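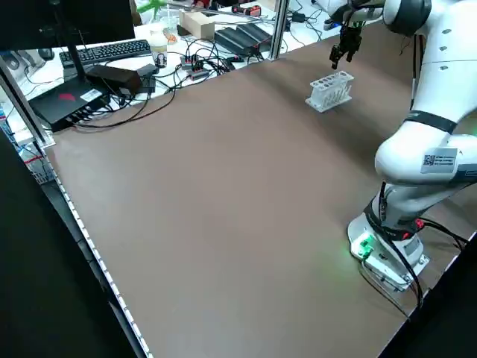
Set the test tube rack down before any tubes are filled. It should rest flat on its base with the row of holes uppermost, and a plain tabletop like the brown one here makes it easy to check. Press each corner in turn; if the rack rocks, wipe the underside and try again.

Load from the middle hole outwards. Lower each tube upright until it stops, and label it above the line of the top plate. Leave 3 cm clear on every side of the rack.

Related guides
Cleaning racks after use
Storing 500 ml bottles
Labels that stay on

Contact Kyriaki Tsolakis | © Nellodside | Back to top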